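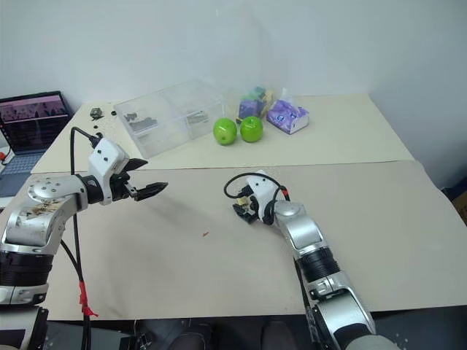 Both arms at the start pose, left gripper open, apples and parts box at the back

tsantoro
Okay, planner people, I need a sanity check. Two arms, one table, one shared planning scene running on Rutent. Each arm plans fine by itself. Put them in the same scene and the left one takes a huge detour to get to the apples, or gives up after 20 seconds. The right one couldn't care less and goes straight there every time. Same config, mirrored! I've been staring at this since lunch and I'm going in circles.

plirk_fan43
Is the clear organizer box in your scene as a mesh or are you building it from depth? Clear plastic gives me garbage depth, always. I'd bet you have a fat blob of phantom voxels around it and the left arm is politely driving around them.

agnes_b
I don't buy the box. If it was phantom voxels the right arm would be complaining too, the apples are right next to it. Look at the cables. There's a loop coming up off the left wrist, and if you padded that link to cover it, your start pose may already be close to collision. What's your padding?

tsantoro
Padding is 3 cm on both wrists. And the box comes from depth, yeah... I know, I know.

plirk_fan43
Well there you go. Swap it for a plain box primitive and rerun.

agnes_b
Or drop the padding first, it's one line in a yaml. I had this exact thing on Tamihana (older branch, same collision checker) and lost most of June to "bad depth" that was fine all along.

tsantoro
Tried both, one at a time. Primitive only: 17 good plans out of 20 for the left arm. Padding down to 1 cm with the depth blob still in: 9 out of 20. So the box was most of it - sorry Agnes - but the path still looks goofy near the wrist.

agnes_b
Fine, I'll take partial credit. I still want to see the self-collision pairs before you call it solved.

tsantoro
Fair. Dumping them tonight, will post the log.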